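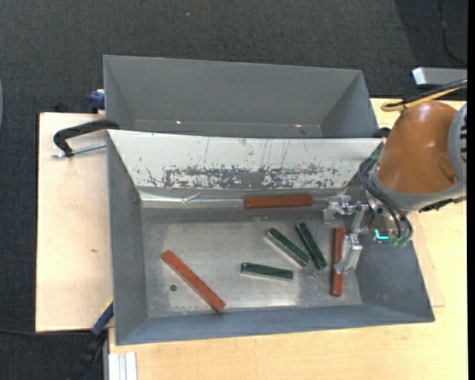 **Figure 3.** Bin-clearing cell at the Unton shared workshop, with red and green blocks in the front bin.

### 3.2 Construction of the cell

The cell was built by members of the Unton workshop using tools already held there. Two metal bins stand one behind the other on a wooden work surface, and clamps are used at the left side (Figure 3). Clamps were preferred to screws, as the bench is shared with other users and has to be cleared each evening. The arm reaches in from the right and carries a metal gripper with two fingers.

The control software was adapted from Mukier, an in-house package first written for a sorting table. Its grasp planner treats each block as a plain rectangle and selects the one with the most free space around it. Blocks lying against a wall are left until last – the sloping sides of the bin limit the angles from which the fingers can approach.

Worn metal proved harder to handle than expected. Early versions of the detector took pale marks on the bin floor for block edges, and a further 300 images were labelled by hand in September to correct this. The bins were not repainted.

A full trial consisted of 114 attempted grasps, with the blocks tipped in afresh after every eight attempts. The results are given in Section 4.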